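Section 5. Side panels and shelves of the Jutivano cabinet

Before you begin this section, the base of the cabinet must stand level and the feet must be locked (see section 4). Clean both faces of each panel with a dry cloth. The front edge of the panel is narrow and it is the part people will see and touch most, so please look at it with care.

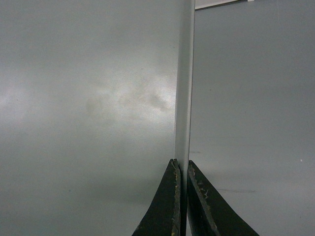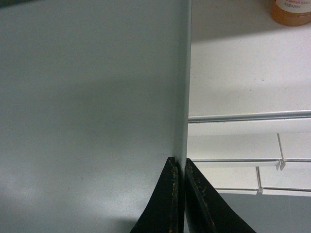 Fig. 5.1 and 5.2 – Vertical edge of the panel.

5.1 Check the panel edge

1. Stand in front of the cabinet, so that the thin edge of the panel is facing you.
2. Move one finger slowly along the edge from top to bottom. It should feel smooth, with no step where the face of the panel begins.
3. Look at the large face from the side, in daylight if possible. Small specks and light smudges are normal after unpacking and can be wiped. A scratch that catches the fingernail is not normal.
4. If you find damage, do not mount the panel. Put it back in its sleeve and write to Skovbridge with the number of the carton.

Note: On pale panels, shadows can look like stains. Move the lamp before you decide that there is a fault.

5.2 Mount the panel

1. Put the 5 wooden dowels in the lower holes. Do not use glue at this stage.
2. Lower the panel onto the dowels. Keep it upright with one hand on each face, close to the front edge.
3. Press down evenly until the gap at the bottom is closed.
4. Turn the 7 cam locks by hand first, then with the screwdriver, a half turn each.
5. Check with a spirit level, on the edge and also on the face. If the edge leans, loosen the locks and correct the feet. Never correct by pulling on the panel.

Caution: Two persons are needed for steps 2 and 3. A panel which is standing on its dowels only can fall to the side. Keep children out of the room until the locks are closed.

5.3 Put in the shelf

1. Choose the height and put the shelf pins in the same row on both sides. The rows are 20 mm apart.
2. Tilt the shelf, bring it in above the pins and lay it down at the back first.
3. Slide it forward until it stops against the pins. Do not let it rub along the panel edge, as this leaves a dark line.
4. One shelf carries up to 13 kg when the load is spread. Put heavy things near the sides, not in the middle.

Note: The shelf for the Boateng insert has a different pin size. Use only the pins from the small bag marked P.

5.4 Cleaning

Wipe the edges with a soft damp cloth and dry them at once. Do not use scouring powder or a rough sponge – the matte surface will become shiny and this cannot be repaired. For marks from tape, use warm water with a little dish soap and wait some minutes before wiping.

Text of this section: Chun-hung Ng. Checked by Roscoe Calloway, 16th June.
Continue with section 6, Doors and hinges.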